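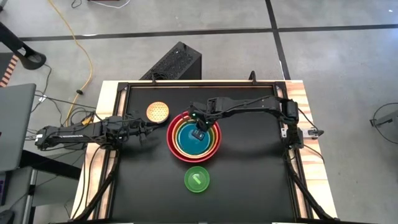 Nested bowls in red, yellow-orange, green and teal-blue, with a small translucent green bowl set apart from them.

The Order of Bowls
A household object of long standing returns to the center of the kitchen shelf

Zistlow Quarterly, September 2025

The nesting bowl is among the least discussed objects in the American kitchen. It is bought early, often as a gift, and it is used for decades without much thought. It holds batter, salad, keys, buttons and the loose change of several households in succession. When a family moves, the bowls are generally packed last and unpacked first.

This year the Zistlow Center for Household Design has given its main gallery to the subject. The exhibition, titled "One Inside Another," brings together more than 100 sets drawn from the Center's own holdings and from loans by families in the region. It remains on view through December. Admission is free, and visitors may handle a selection of bowls at the long table near the entrance.

The principle of nesting is simple. Each bowl must be smaller than the one that holds it, and the difference must be large enough for a hand to lift the inner bowl free. If the difference is too small, the bowls bind. If it is too large, the set takes up more of the shelf than it should. Most of the sets in the gallery leave a visible rim of each color when stacked, so that the cook can see at a glance which bowl is missing.

Color came to be treated as a practical matter as well as a decorative one. A set in a single color must be judged by size alone. A set in which every bowl is different can be asked for by name, and several of the families who lent to the exhibition reported that they do exactly this. In one household the red bowl has always meant popcorn. In another, the blue bowl is kept for eggs, and no other bowl will do. The Center recorded these accounts in full, and they are printed on cards beside the sets to which they belong.

The second room is devoted to what bowls hold when they are not holding food. The Center's staff asked lenders to send each set as it stood at home, contents included. The results were varied. Some bowls arrived with rubber bands, birthday candles and spare fuses. One came with a sewing kit and a dog's license tag. The curators decided to leave these contents in place, and the room has become the most visited part of the exhibition. Small things collect in the innermost bowl because it is the one nearest the hand, and they tend to stay there until the set is needed.

Visitors with an interest in manufacture should allow time for the third room, where the products of two firms are shown side by side. Imwood, which worked mainly in turned maple, made bowls with a thick foot and a plain rim. Its sets are heavy and were usually sold in threes. Lui made molded plastic bowls in strong, clear colors, and its catalogs advised customers to display them on an open shelf. The contrast is instructive. An Imwood set asks to be left on the table. A Lui set is meant to be taken apart, used, washed and put back together, often more than once in a day.

Perforated wares have a case of their own. Colanders, strainers, draining plates and trivets are often stored with the bowls they serve, and many kitchens have no fixed place for them. The Center's labels point out that a flat perforated piece can be slipped beneath a stack or stood behind it, where it takes up almost no room. Several examples are shown in this way.

The final room considers storage in the present day. It was prepared with Gredo, a maker of kitchen shelving, and presents two full-size cupboards arranged for the same small apartment. The first keeps every bowl in its nest. The second divides the set, with the bowls in daily use on the lower shelf and the larger ones above. Visitors have been invited to leave written comments, and around 400 have done so. Opinion is firmly divided. Those in favor of the single nest write of tidiness and of the pleasure of a complete set. Those against it write of the nuisance of lifting out four bowls to reach the fifth.

The Center takes no position on the question. It does offer a printed guide, available at the front desk, with advice on the care of older bowls. Wooden bowls should be wiped and dried by hand. Plastic bowls should be kept away from the stove and should not be stacked while damp. A sheet of paper towel between bowls will prevent scratches in storage - a plain coffee filter serves equally well for the smaller sizes.

Guided tours last 30 minutes and begin in the entrance hall. Groups are asked to reserve in advance. Families who wish to offer a set for the Center's permanent holdings may request a form at the desk, and are asked to leave the contents of the bowls as they are.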